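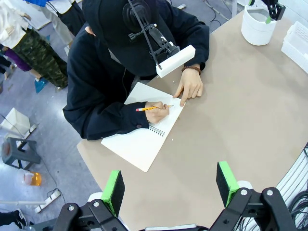

Keeping Paper Notes and Journal Articles in Order at Home

Posted in March by the editor, Hovland Home Desk

Many people who study or do research write a big part of their work at the kitchen table or in a corner of the bedroom. I did it for 11 years, and in this time I lost more papers than I like to admit. The tips on this page are for the household side of the work: the notebooks, the printed articles, the pencils and the table itself. They need very little money.

Choosing the notebook

Take a notebook that stays flat when it is open. Spiral binding is good for this, and you can also fold the cover completely back when the table is small. If you write with the left hand, turn the notebook and start from the back, then the spiral is not under your wrist.

Leave the first two pages empty. Later they become your table of contents. Write the page number in the outer corner before you start a new page, and put only the number and a short title in the contents. For a notebook of experiments, write the date on every page, also on pages where the experiment failed.

Pencil or pen

For reading notes I use pencil, for laboratory notes always pen. Ordinary HB pencil does not fade, but it rubs off from smooth paper when pages move against each other in a bag. Put a wide rubber band around the closed notebook and the rubbing is much less.

If the eraser at the end of the pencil became hard and leaves dark marks, rub it a few times on fine sandpaper or on a nail file. The soft part inside will erase cleanly again. Pencil shavings go in a jar with a lid. I had an open cup for them until the cat found it.

Printed articles

Staples rust in a damp room, and the rust goes through all the pages. For articles you want to keep many years, use plastic clips or a simple folder.

- Print two pages on one sheet only when the article has no small figures.
- Write the name of the first author and the year on the top right corner, by hand and large.
- Keep not more than 50 sheets in one folder. A thicker one opens by itself and the bottom pages bend.
- Store folders standing, like books. In a pile you always need the one from the bottom.

My collection was once close to the kitchen window in Cloltisau, where we lived then, and the steam from cooking made the edges wavy. To repair wavy sheets, put them between two clean sheets of blotting paper, with heavy books on top, and wait 5 days. Do not use the iron. Toner can melt and stick to the next page.

Before you send a manuscript

Print it one time and read it on paper, in a different room from where you wrote it. Use a ruler under the line. Check the numbers in the tables first, while the eyes are fresh, and the reference list after a break. If the abstract has a limit of words, write the limit on the top of the page - I have cut an abstract twice from 2000 words because I forgot it.

Cleaning the table

Graphite marks on a painted or laminated table come off with a damp cloth and one drop of dish soap. For ballpoint ink try rubbing alcohol on cotton, but test it first under the table edge, as it can take away varnish. Dry the surface well before paper goes back on it.

Recent on Hovland Home Desk

Removing old labels from glass jars
The Savirov box file, after one winter in the cellar
How to dry a wet book
Dudov desk lamp: changing the switch
Shelves for heavy binders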